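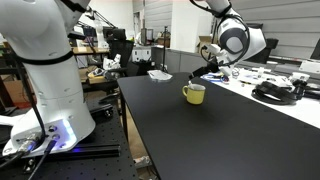

Starkmont Community Choir, minutes of the fall planning meeting, September 2025

Minutes taken by me, Sheyla, because I lost the coin toss again. If I got something wrong, tell me before the next meeting and I'll fix it, but please don't all write to me separately about the same comma like last time!

Present: Friederike Grube (in the chair), Gerd Ostermann, Hauke Petersen, Cristian Ñahui, me (Sheyla Salazar), plus a few people from the alto section who came in after the first item and whose names I didn't catch in time. Sorry, altos.

Last minutes

Approved, with one change. Hauke did not "refuse" to sing the Esau piece in the spring. He says he "asked for a lower key." Fixed.

Winter concert program

This took up most of the evening, as you'd expect. Friederike handed out her draft program, and I think most of us liked it right away. It opens with the two short carols we already know, then the long Jurić setting, then intermission, then the lighter stuff. The trouble is the Jurić. Gerd loves it and has wanted to do it for years. Cristian pointed out that the tenor line sits very high for a very long time and that we have 4 tenors, one of whom will be away for half of the rehearsals. Gerd said tenors always say that. Cristian said he'd like it written down that tenors always say that and are usually right, so there it is.

We sang through the opening pages at the piano to see how it felt. I thought it sounded lovely up to the key change, and after that it sounded like people looking for their glasses. Friederike suggested cutting the middle section and going straight from the first chorus to the last one. Hauke wasn't sure we should be cutting other people's music, but he came around once he saw how many pages that would save him.

Decided: we do the Jurić with the cut. If it isn't holding together by the first rehearsal in December, we swap in the Esau, which everyone has in their folder already (in the lower key, Hauke).

The altos asked if they could please have the tune at least once this year. Friederike is going to look at the second half with that in mind. She mentioned a folk song arrangement where the altos carry the whole second verse, and there was actual applause.

Venue

Parkura Hall has us down for the evening we wanted. I called them and the person at the desk was very nice but could only tell me that the hall has 117 seats on the main floor and that the balcony is closed until the railing has been inspected. I asked when that would be and she didn't know. So we should plan on the main floor only and treat the balcony as a bonus if we get it.

Gerd wanted to know about the risers. They have some in storage but we'd have to set them up ourselves. Hauke and Cristian said they'd do it if somebody else takes them down afterward, which I think is fair, and I've put Gerd's name next to that. He was getting coffee when we agreed on it, so Gerd, if you're reading this, surprise!

There was also a long talk about the piano, which has one key near the top that sticks. Friederike played it when she was there for the school recital and says our pieces hardly go up that far. She'll ask if it can be looked at when it gets tuned.

Tickets

We went back and forth on this. Last year tickets were $5 and a few of us wondered if that's too low now that the hall fee has gone up. Cristian would like to go higher. I would like to keep it where it is, and I said so at some length (you know how I get about this), mostly on account of the families who come with three or four kids. Hauke proposed keeping the price and putting a donation basket by the door. We voted, and the price stays. The basket goes on the table with the programs, with a sign people can really read this time.

Rehearsals

Same room, same time. Several people asked if we could start with the hard piece while we're still awake, and Friederike agreed to try it. Sectionals for tenors and basses will be at Gerd's house. He warns that parking is bad on his side of the street and that the doorbell doesn't work, so knock.

Please bring a pencil. Friederike asked me to put that in the minutes. She also asked me to underline it, and I can't, so just picture a line under it.

Folders

Nine folders never came back after the spring concert. I have checked the cupboard twice. Look in your car, look under the piano at home, look in the bag you took to the beach. New copies of the Jurić can't go out until we know who needs what.

Other business

Hauke would like us to think about black shirts without the ties. Mixed feelings around the room, mostly from people who just bought ties. Put off to next time.

One of the altos offered to bake for the intermission. Accepted on the spot.

To do

Friederike: second half of the program, alto tune, ask about the piano
Cristian and Hauke: risers up
Gerd: risers down, tenor and bass sectionals
Sheyla: call Parkura about the balcony again, sign for the basket, chase folders

We finished late and Cristian locked up.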